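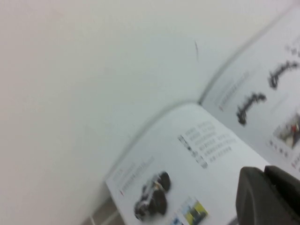
Printed booklets from the Stivar collection to open to readers

Reading time: three minutes

The Ikarach Library has completed the listing of 276 printed booklets given to its Reading Room by the former printing firm of Tymoshchuk. The booklets will be available to readers by appointment from the start of the new term, the Library confirmed on December 3, 2023.

The gift is known as the Stivar collection, after the street on which the firm had its premises. It consists of brochures, exhibition guides, programmes and small catalogues which were kept by the firm as file copies. Most are thin, stapled items of a sort that libraries have seldom collected in any order, and many were printed for a single occasion.

Listing began in September under the title Pretitness, the name given by the Library to its programme of work on short printed matter. Each booklet was opened flat on a plain white surface, checked for missing pages and entered in the register with a note of its size, language and condition. Where a cover carried no date, staff looked for evidence inside before leaving the entry open.

Among the items is an illustrated booklet with black marks in the manner of brush calligraphy on a right-hand page. The page facing it carries photographs, one of them of a dark, glossy object and another in bright yellow and green, together with short blocks of small text. The booklet has been placed with the general illustrated group until its subject can be described more fully.

"Booklets of this kind were made to be picked up, read once and put in a drawer," said Úna Mac Mathúna, Keeper of Printed Collections. "They tell us a good deal about how pictures and words were laid out together for ordinary readers, and we are grateful to the firm for keeping them in such good order. Readers will find the register plain, and in places incomplete. We would sooner leave a gap than guess."

The collection has been arranged in 20 boxes by type of publication. Almost 200 of the booklets are illustrated, and these have been boxed first, as the Library expects them to be in greatest demand. The remainder are chiefly price lists and programmes. Items with weak folds or rusted staples have been set aside in paper folders and will be seen by the conservation staff before they are issued.

Readers who wish to consult the collection are asked to apply in writing to the Reading Room, giving the register numbers of the booklets required. Up to 6 items may be requested for each visit. Booklets will be issued one at a time and should remain on the table while in use. Pages should be turned from the outer corner and should not be pressed down at the centre fold - foam supports are available from the desk for any booklet which does not lie open easily. Pencils only may be used.

Personal photography for private study will be allowed without flash. Requests to publish an image should be sent to the Library in advance, as the rights in individual photographs and designs did not always belong to the firm. The Library will give what information it holds but cannot undertake searches on behalf of applicants.

The register may be read at the Reading Room desk and a printed copy will be supplied on request. Corrections are welcome, in particular from former employees of Tymoshchuk or from designers who had work printed there. These should quote the register number and, where possible, the source of the information.

A small display of booklets from the collection is planned for the entrance hall. The selection has yet to be settled and opening details will be posted at the Library in due course.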